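Drovstead Community Newsletter
Sat 28 December
From the kitchen table: do we really need to rest the roast?

Every December the same advice comes round, and every December I do as I'm told and serve lukewarm beef to people who have driven a fair way to eat it. So this year I went looking for where the resting rule comes from and whether it earns its place. I came away less sure than I started, and a bit cross.

The usual story goes like this. Meat tightens up as it cooks, the juices get squeezed to the middle, and if you leave the joint alone for a while the fibres relax and take the juices back in. It sounds right. It has been printed on the back of enough gravy packets that most of us could say it in our sleep. But ask how long is "a while" and the answers go all over the shop. One book on my shelf says ten minutes. Another says half the cooking time, which for our Christmas joint would have meant sitting down to lunch in the middle of the afternoon.

I put it to Emil Lehner, who ran the butcher's counter at Pearce for a good part of his working life and still gets stopped in the street about brisket. Emil is a rester. He thinks anyone who carves straight from the oven deserves the puddle on the plate. When I asked him how he knew, he said he could see it, and I don't doubt that he can see a puddle. What I wanted to know was whether anyone at the table could taste the difference once the gravy had gone on.

Ronaldo Conceição, at number 21, takes the other side. He cooks over coals in the back yard in all weathers and carves on the spot. His view is that the juice on the board is still juice, and that if you tip it back over the slices you have lost nothing. He also says hot meat is nicer than warm meat. I have eaten at his place often enough to say he has a point, although he salts with a heavy hand and that could be doing a lot of the work.

So we tried it, in June, at the Lurkard Hall lunch. Two joints, same cut, same size as near as Emil could manage, same oven. One rested under foil for half an hour, the other came out last and was carved straight away. Six of us tasted both without being told which was which, and I was one of the six, so I can report that it was harder than you'd think.

Three picked the rested one as juicier. Three picked the other. Emil said the oven was uneven, which I accept, as anyone who has baked scones in that hall knows what the left-hand side does to them. Ronaldo said it proved his case. It didn't, and I told him so. A lunch for six in a hall kitchen doesn't prove much of anything, and I'd say the same if it had gone five to one in either direction.

What I did notice was the carving. The rested joint held together and sliced neatly, while the hot one slid about and I could hardly keep a hand near it. If the advice on the gravy packet said "rest it so you don't burn your fingers and so you have time to do the gravy", I'd have no quarrel with it. That's a decent reason. It's the business about fibres sipping their juices back up that I would like to see someone stand behind.

There is also the temperature to think of. A big joint keeps cooking after it leaves the oven, and that much I'm happy to believe, having watched the needle on my own thermometer keep climbing. If you take it out when it is done to your liking and then wrap it in foil, you'll be carving something more cooked than you wanted. A fair number of the grey roasts I have met over the years probably went this way, and the cook got the blame when it should have been the foil.

And while I'm at it, the thermometers. The shop has been pushing one called the Nerneo, which talks to your phone and costs 90 dollars. It will tell you how long to rest your meat down to the minute. I asked the young fellow selling it how it worked that out and he read me the side of the box. It may well be a lovely thing — plenty of people seem pleased with theirs — but my old dial one with the cracked glass has never needed charging, and I'm not ready to be told off by a phone in my own kitchen.

For what it's worth, I will be resting the New Year's joint for as long as it takes to make the gravy and get everyone sitting down, with no foil on it. In my house that comes to a quarter of an hour if my brother-in-law is in the good chair already, and a good deal longer if he's telling a story. The plates will be hot, which I think matters more than all the rest of it and which hardly any recipe bothers to mention.

Emil has promised to write a reply for the next issue. He has been told he can have the same space as me and no more, after his piece on sausages ran over and pushed the bowls results off the page. If you have a view of your own, or better still if you have done a proper test with more than two joints, drop a note in the box at the hall or ring extension 541 and leave a message. Please say what cut you used and how big it was, as "a nice bit of beef" isn't much help to anyone.

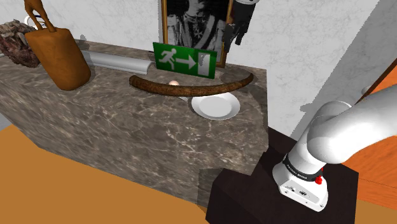
I'd be glad to hear from the lamb people too. They have been very quiet, and I suspect they have been carving early all along.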